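Keeping aubergines: buying, storing and getting them ready to cook

Aubergines look tougher than they are. The skin is thick and shiny, but the flesh underneath bruises easily and goes brown and spongy if it is kept badly. Most of the bitter ones people complain about were simply old.

Choosing

Pick one that feels heavy for its size. Press it gently with a thumb near the middle. If the dent springs back, it is ready. If it stays, the inside is already turning soft and seedy. Look at the cap as well. It should sit tight against the skin and have no mould under the points. A pale green cap is normal on the purple and white kinds, so don't compare it with the dark ones in the supermarket.

Small to medium fruit has fewer seeds. For a dish for four I use 600 g, weighed before trimming.

Storing

Aubergines don't like the cold. In the main part of the fridge they get brown pits in the skin and dark patches inside. A cool room out of the sun is better, and they will keep there for 2 or 3 days. Put them on a plate or a shallow dish, in one layer, with nothing on top. A deep fruit bowl is a poor choice – the one at the bottom is always marked by the time you get to it.
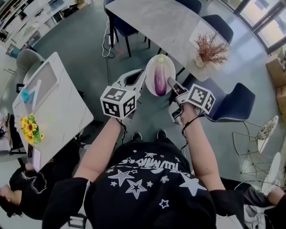
Keep them away from apples, bananas and tomatoes, which make them age faster. Sealed plastic bags are no good either, as the skin sweats and the cap goes mouldy first. If the kitchen is very warm, use the door shelf of the fridge, wrapped loosely in a paper bag, and cook them the next day.

Wash just before use. Wipe dry with a tea towel, and don't leave water sitting around the stalk.

Cutting

Take the cap off last if you are slicing lengthways, as it gives you something to hold. Some caps have small prickles along the edge, so go carefully. Use a sharp knife or a serrated one. A blunt blade skids on the skin.

Cut flesh browns in a few minutes. Have the pan or oven hot first, or drop the pieces in a bowl of water with a squeeze of lemon and pat them dry afterwards.

To salt or not

Fresh aubergines don't need it for bitterness. Salting does help with frying, though, as the slices take up less oil. Half an hour in a colander is enough, then rinse and squeeze.

Leftovers

Raw halves don't keep well. Roast the spare half alongside whatever else is in the oven, scoop out the flesh and freeze it flat in a bag. It goes into soups and pasta sauces straight from the freezer. Label the bag, as frozen aubergine looks much like frozen mushroom.

Tips by Sylvain Carré. Last checked in November.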